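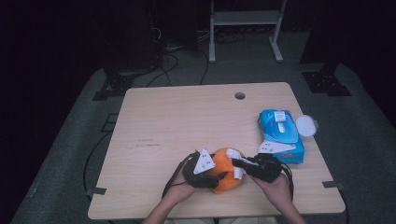 Orange soft object, two grippers, one table.

READERS WANTED - romance series catalog, paid per book

Drurkano Books keeps an online catalog of romance series. Reading order, short synopsis, covers, what came out when, which novella goes between which two books. People use it to work out where to start. We need more readers to help fill the gaps, mostly small-town and paranormal, some historical.

Two spots open now. Remote, US or Canada, part time. Start in June.

What you'd be doing

Reading, first of all. Each reader takes a whole series and stays with it to the end, no jumping in at book four. For every title you write a synopsis (no spoilers past the midpoint), list the main couple, note who turns up from earlier books, and fill in the series order page. Novellas and holiday shorts count as titles. So do the ones only ever sold as ebooks.

First job waiting is the Vorkus series - 13 books, publisher order and story order don't match, and the old page we have is a mess. Second is the Tamden trilogy plus its spin-offs, which got new titles when they were reissued. We need old and new titles cross-listed so readers stop buying the same book twice. We get mail about this every week.

Who we're after

Somebody who reads romance already and likes it. Please don't apply if you plan to hold your nose. No degree needed. You should be able to write a plain clean paragraph, keep to a deadline and tell a reissue from a new edition by looking at the copyright page. Library or bookstore work is nice to have. Spreadsheets - basic only.

Reading in a second language is a plus, Spanish or German especially, we have a lot of translated editions with no notes at all.

Pay and hours

$288 per month for a set load of 2 full-length novels plus their catalog pages. Extra titles paid on top, rate agreed before you start. We send the books, ebook or paperback, you keep the paperbacks. Hours are up to you as long as pages are in by the last day of the month.

Not included: reviews. We don't run star ratings and we won't ask you for any. If you also review on your own blog thats fine, just don't paste our synopsis there.

How to apply

Use the form on the Jobs page, pick "Series reader" from the list. Paste in:

- a synopsis of any romance you've read lately, 150 words max
- the series you know best, in order, from memory (small slips are OK)
- which subgenres you would rather not read
- ebook or paper

No cover letter please. No résumé either unless you have catalog experiance to show.

Short trial page for everyone we shortlist, paid, one title from the Kragh novellas. We answer all applications, may take a couple weeks. Form closes at 5 pm Eastern on the last day of May.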